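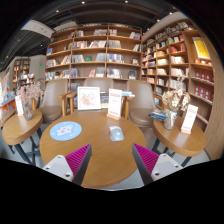
Dratura Hand-Held Gripper, Two-Finger

Price: $700 each
Replacement pads: $115 per set
Page updated: 2024-03-25

We love this tool, and we think you will too once you've had it in your hand for a morning. The Dratura lets a person collect grasping data anywhere a person can walk – reading corners, cafes, shop floors – with no arm to ship and no cell to fence off.

What you get
Gripper with 2 fingers, mounted
Ribbed pads, magenta, fitted
Wide-view camera bracket
Carry case

The camera is sold separately. Ask us before you order one, as the bracket doesn't take every model.

Planning a budget
Start with the number of people collecting at once, then add one spare gripper. A team of 5 would order six. Put pads on their own line; they wear, and mouse-sized objects with slick shells are harder on them than books or soft mats. Most of our customers buy a second set with the first order and are glad they did.

If you plan to move to a robot arm later, the same fingers fit the Ralletti wrist plate. That's our favorite part! What you buy now keeps working.

Lead time
Orders placed this month ship in April. For quotes on larger orders, write to Carter Thibodeau in sales. Pad fit and mounting questions go to Garnet Hiebert.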